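Virham update lets arm users replan mid-task

2019-03-27

Wirkodico has released a new version of Virham, its planning software for single-arm work cells. The planner now checks its grasp 20 times a second and can drop a path partway through a move.
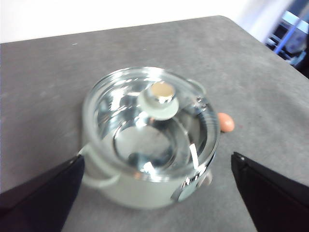 Debora Bassi, who leads the planning team, said the old version had to stop the arm before it could choose again. Her group ran 1,420 trials on kitchen items, with shiny lids the hardest to locate.

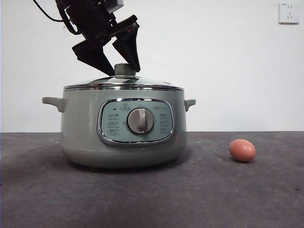

The gripper over the lid knob of an electric cooking pot.

Existing licence holders get the update free. A version for two arms is due in July. 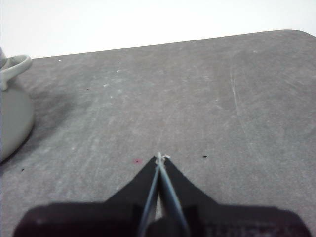
Wrist camera view, with the fingertips together.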